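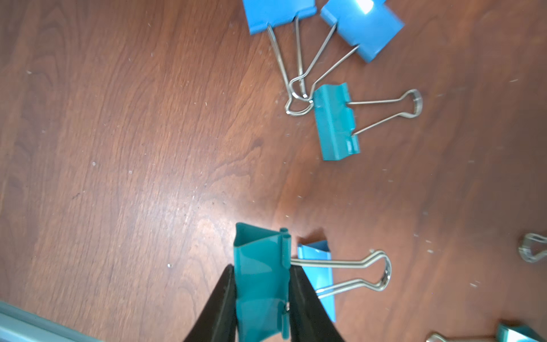 Metura sale: where we are

Quick one this month, am writing this between calls. A lot of you have asked what is going on with the Metura sale and whether your phone is going to stop working. Short answer on the phone — no. Longer answer on the sale below.

For anyone who missed the June issue: Metura, the regional mobile carrier, fell behind on its loan payments last year. The lenders took over the shares and put the company up for sale. Zimstead is running the process for them. Eight firms asked for the information pack, four put in a first offer, and we are now down to two. Those are Lirari, which already sells home internet in the northern half of the region, and Gál, which owns towers and has never had a retail customer in its life.

Final offers were due at noon at the end of last month. Both came in. Zimstead confirmed that much and not a word more.

What is holding it up

The license. Buying the shares is one thing, but the spectrum license doesn't move to a new owner without the regulator's consent, and the regulator wants to see the technical plan and proof of funds before it signs anything. Lirari has handed in both. Gál has handed in the funding letter and asked for more time on the plan. The extension was granted, which Lirari was not happy about, and they have written to the lenders to say so. We have seen the letter. It is polite for a page and then less polite.

Their argument: deadlines were set out in the bid rules, everybody signed the rules, moving one of them now helps one bidder. Gál's answer is that the rules let the seller extend at its own discretion, and having read the clause a couple of times I think they're right on the wording. Whether it looks good is a different matter.

Our members' group asked for three things back in spring. That the names of the bidders be public (done). That the way the offers are scored be published before the winner is picked (not done). That staff and customer contracts carry over for a fixed period (promised by Lirari in writing, by Gál only in a meeting). Still pushing on the second and third.

Hằng Âu went to the lenders' open session for us and took notes. Main points from her:

— Price counts for the most but they would not give the share it counts for.
— Debt owed to tower landlords gets paid out of the sale money, ahead of the lenders' own fees. That's new.
— No plan to split the company. Somebody asked twice.
— The 132 shops and kiosks are part of the sale. What the buyer does with them later is up to the buyer.

That last one matters for a good few of you. If you run a Metura kiosk under a franchise deal, dig out your contract and look for a change of control clause. Some of the older ones have it, the newer ones mostly dont. If yours lets Metura end the deal on a sale, tell us, we are putting a list together for the meeting with Zimstead.

Customers, breifly

Your number stays yours. Prepaid credit is a debt of the company and goes along with it to the new owner. If you want to move to another carrier you can, same as any other time, and the porting process hasn't changed. Ignore any text message asking you to "re-register" your SIM ahead of the sale. There have been a few of those going round and they have nothing to do with Metura. Don't click, delete.

Coverage complaints should still go through the normal line first. If you get no reply, forward the ticket number to us. Lâm Sầm is keeping the log and takes it along to the monthly call. He says please put the town in the subject line, he has been getting a lot that just say "no signal".

Next steps

Gál's plan is due in a couple of weeks. After that the lenders name a preferred bidder, then the regulator gets its turn, and that part has no fixed length. Could be quick. The last license transfer we followed was not.

Comments on the draft scoring letter are welcome up to 5 p.m. on the closing date shown in the members' area. Keep them short please, we have to fit it all on two pages. Franchise holders, send a scan of the whole contract, and check that the signature page is in there.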